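Search this guide
Enter a word or part number
Go

Print this page | E-mail this page

Puden Adjustable Bed Base - Owner's Guide
Section 3: Setting up and first use

Last revised 2018-08-07

3.1 Before you begin

This section applies to the Puden base supplied by Dreretti in the double and king sizes. Owners of the single base should refer to the separate leaflet packed with the side rails. Please read the whole section before connecting the base to the mains supply.

The base must stand on a level floor. Thick rugs should be removed or cut back so that all the legs rest on the same surface. Leave enough space at the head end for the mains lead to hang freely when the upper section is raised.

CAUTION: Two adults are required to lift the base. Do not lift it by the moving sections.

3.2 Joining the two halves

1. Place both halves upside down on a blanket or on the flattened carton.
2. Screw the legs into the corner plates by hand until they stop. Do not use a power tool.
3. Turn each half over and bring the two together so that the locating pins enter the sockets.
4. Fit the joining bolts from the underside and tighten them with the key provided.
5. Connect the motor lead to the control box. The plug will enter in one direction only.

NOTE: The control box is made by Clundix and carries its own guarantee. Please keep the Clundix card with this guide and record the serial number in the space on the back cover.

3.3 Fitting the mattress and bedding

1. Lay the mattress on the base with the label at the foot end.
2. Raise the retaining bar at the foot until it clicks.
3. Run the base through its full range once before making the bed. The mattress should bend with the base and should not lift away at the knee section.
4. Fit a sheet with deep corners. Flat sheets may be used, but will need to be tucked again each time the head section has been raised.

Bedding should be kept clear of the gap between the head section and the fixed frame. Owners who use an electric blanket must check with its maker that it is suitable for a base that bends. Many are not.

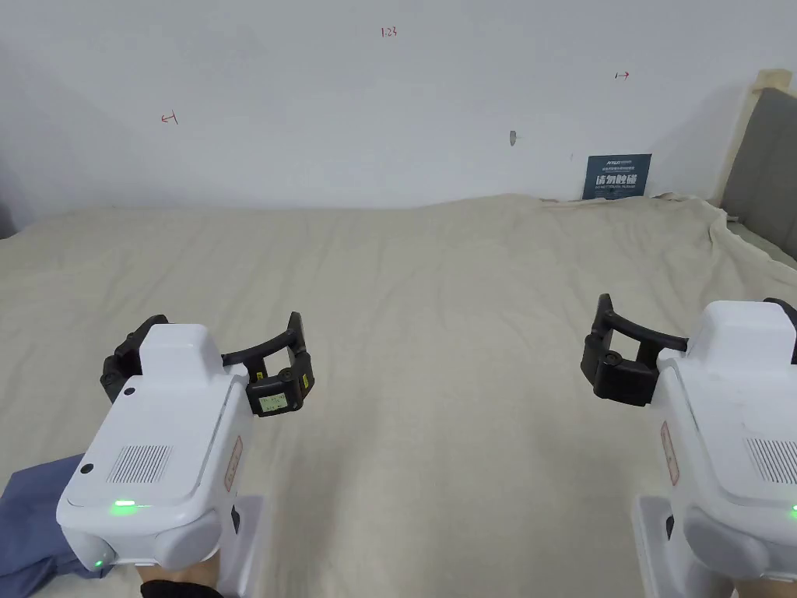 Mattresses deeper than the Tambunan range may prevent the retaining bar from holding properly. If the mattress slides towards the foot in use, lower the base fully, disconnect it from the mains and check that the bar has locked on both sides.

3.4 Pairing the handset

1. Connect the base to the mains and switch on at the socket.
2. Press and hold the pairing button on the control box for 3 seconds.
3. Press any key on the handset.
4. Test the head and foot keys in turn.

If the base does not respond, change the handset batteries and repeat from step 1. If it still does not respond, quote fault code 876 when contacting the Dreretti service desk.

CAUTION: Children and pets must be kept away from the base while it is moving. Always return it to the flat position before cleaning beneath it.

3.5 Older bases

Puden bases made before 1981 used a hand crank and cannot be fitted with a motor. Spare cranks are no longer held in stock.

Print this page | E-mail this page

Reader comments (3)

bedford_lane: The pairing step only worked for me with the old handset moved to another room. Might be worth adding to 3.4.

M.T.: Where is the key for the joining bolts? There wasn't one in the carton with the legs.

oakhill77: M.T., ours was taped to the inside of the control box cover. We had the king size delivered in December and missed it as well.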